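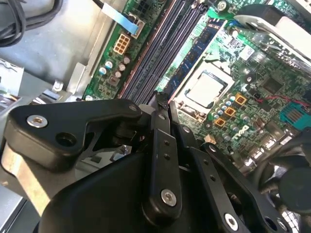
Wednesday

Rain until lunch, so no digging. Took the bus to Vimham for seed potatoes and the store only had 2 bags left, both small. Bought them anyway, plus 50 feet of twine.

Walked back by the Votow road. The creek is over the stepping stones again – went around by the bridge and got home after 7. Soup and toast. Knee sore.

Must call the Drulton library tomorrow to renew the bird book, and bring in the bean poles if it stays dry.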